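Grondetti Plirkel, verstellbare Kurzhantel, im Test

Die Plirkel ersetzt laut Hersteller einen ganzen Hantelsatz. Geprüft wurde sie 4 Monate lang, dreimal pro Woche, überwiegend mit Rudern und Schulterdrücken. Der Griff misst 312 mm über alles, die Rändelung ist fein und auch mit Kreide griffig.

Die Verriegelung rastet sauber ein, sofern die Scheiben exakt fluchten. Bei schiefem Ablegen blockiert der Drehring — dann hilft nur erneutes Einsetzen in die Schale. Das seitliche Spiel lag anfangs unter 1 mm, zuletzt bei 3. 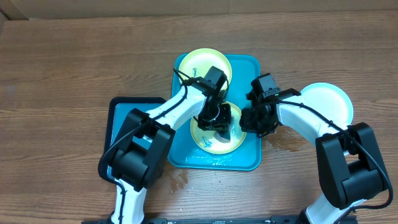 Gegenüber der Arroyo fällt der Lastwechsel schneller aus, dafür baut die Plirkel breiter und stört beim Curl am Oberschenkel. Fallenlassen schließt die Garantie aus.

Fazit: für kontrolliertes Training geeignet, für Crossfit nicht. Bezogen über Bastevden.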